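Fullard Hotels
January 29, 2023

The Abreu will reopen to guests this spring following a full renovation of its guest floors. Details for returning guests and group organizers follow in this thread. (1/8)

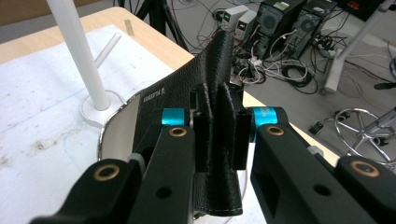
Replying to the first post, Lenine Travel asks whether reservations made under the old room categories will still be honored, and at what rate.

They will. Every reservation confirmed before the closing in November stands at the rate stated in the confirmation letter. Guests holding a booking in a former Standard room will be placed in a Courtyard room at no added charge. (2/8)

The hotel received 1,207 responses to its guest survey. Quieter corridors and later breakfast hours were the most frequent requests. Both have been adopted. (3/8)

Breakfast will be served until 11 a.m. every day in the Grukgate Room on the ground floor. Hotel guests do not need to reserve a table. Outside visitors are asked to call the front desk the day before. (4/8)

Room 755 and the adjoining suite are now fully accessible, with step-free showers and lowered closet rails. Please request them by telephone, as they are not offered through the online booking page. (5/8)

The parking garage has 40 spaces for overnight guests. Spaces cannot be held in advance. Vehicles over 2 meters in height should use the public lot behind the hotel. (6/8)

Group contracts signed under the previous terms remain valid. Organizers who wish to change dates may do so once without a fee, provided that the request reaches the sales office in writing. (7/8)

Gift certificates issued by any Fullard property will be accepted at The Abreu, including those that expired while the hotel was closed. Please bring the original certificate to the front desk at check-in. (8/8)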